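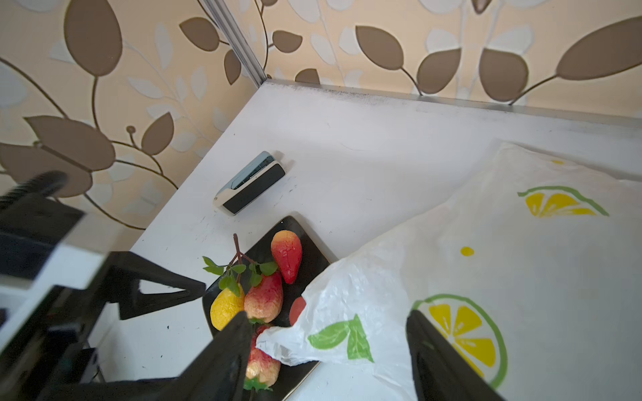

I went to the open day at Imetti last month to look at robots and came home with a page and a half of notes on how to keep a kitchen drawer tidy. Imetti is the workshop in Banden where they teach a pair of robot arms to do small table jobs, and once in a while they let the public in to watch. Parking is terrible, bring coins for the meter. The coffee was free and there were 82 of us signed in on the sheet by the time I put my name down, so get there early if you want a spot near the front!

The job I watched longest was plain old tidying. Things on a table, a plastic bag, two arms, off you go. I must have stood there through a whole cup of coffee (and then another one) and I kept thinking about my own counter on grocery day. So these are the tips I took home, with a few of my own mixed in.

Clear a landing spot first. The woman running the demo told us a cluttered table is the hardest thing you can hand a machine, and I can tell you it's no easier on a person with a full bag in each hand. Before I go to the store now, I wipe down the bit of counter to the left of the stove and leave it bare. Takes a minute. Everything comes out of the bags onto that one patch and nowhere else.

Open the bag all the way before you put anything in it. Thin plastic bags love to fold in on themselves, and then you're stuffing onions into a crease. I put a fist inside, push the bottom corners out, and roll the top edge down an inch or so like a sock. With paper bags I skip the roll. If you save your plastic ones like I do, flatten them, fold them in thirds the long way, and fold up from the bottom into a little square. I had 21 of them crammed under the sink and now they live in an old tissue box.

Use a tray for the odd stuff. Fruit, especially, if you don't own a bowl big enough. A dark tray with a bit of a rim shows up crumbs, so you'll clean it more often, and you can lift the whole lot out of the way when you want to roll out dough. My sister-in-law thinks a tray on the counter looks like a hotel. Fine by me!

Keep hand tools in the open while you're using them and put them away all at once at the end. I used to walk back to the garage every time I finished with something, and then of course I'd need it again. Now the pliers and the tape measure stay on the table until the job is over.

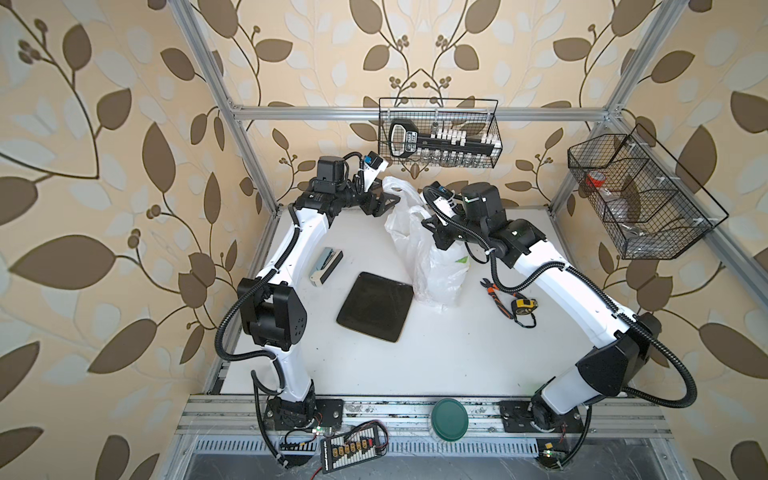 Do you need a robot to keep a work table this organized?
A couple of wire baskets and ten minutes at the end of the day will get you most of the way there, and you can buy the baskets at any hardware store.

Speaking of baskets, hang them. I'd never thought of going up instead of out, but wire mesh weighs next to nothing, and dust falls through it. I hung one over my sewing table from a curtain rod and another on the side of the pantry shelf with plastic clips. Get one with dividers if you can. Small things in an undivided basket end up in one heap at the bottom, and you're back to digging for the red thread.

Label the holder, too, even if you can see what's in it. I used masking tape and a marker for years and the tape always went gummy, so I switched to white freezer labels. They peel off clean after a few months if you warm them with a hair dryer.

On smudges: white tabletops show everything, mine included. Baking soda on a damp cloth, small circles, rinse, dry. For the strip where the counter meets the wall I wrap the cloth around a butter knife. Go easy on anything shiny and try a corner first. I would keep scouring pads well away from it.

Somebody in the crowd asked how many times the arms have to practice one job, and the answer was 200 runs before they even look at the results. That made me feel a lot better about my fitted sheets.

We also got a short talk on cables, which I nearly skipped and I'm glad I didn't. Leave a loop of slack wherever something has to move. I've been pulling my stand mixer out from under the cabinet for years with the cord stretched tight as a guitar string. I moved it to the nearer outlet and gave it a nice fat loop at the back.

The next open day is in April, and the Salian branch is supposed to be doing a folding demo with dish towels. I'll be taking a notebook again, and a better pair of shoes.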